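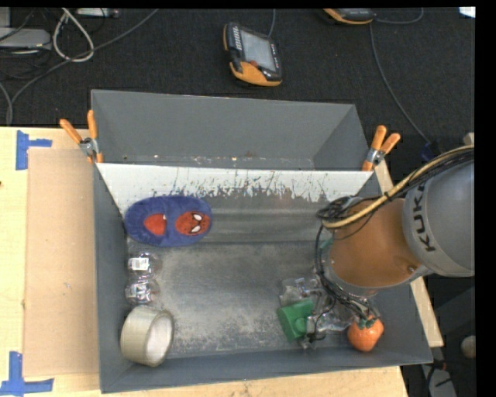
Did anyone lose their job when the picking arm came to your returns hall?
Nobody was let go at ours in Grundau, but two packers moved to inspection.

Print | E-mail

gyula_sz
Same pay for them? At Trustden the new post was paid less.

pramila.m
Same pay. They handle 110 returns per shift now, only the difficult ones.

gyula_sz
Then I don't agree it is easier work. Difficult ones all day make people tired.

nautiyal
My back disagrees with you, Gyula.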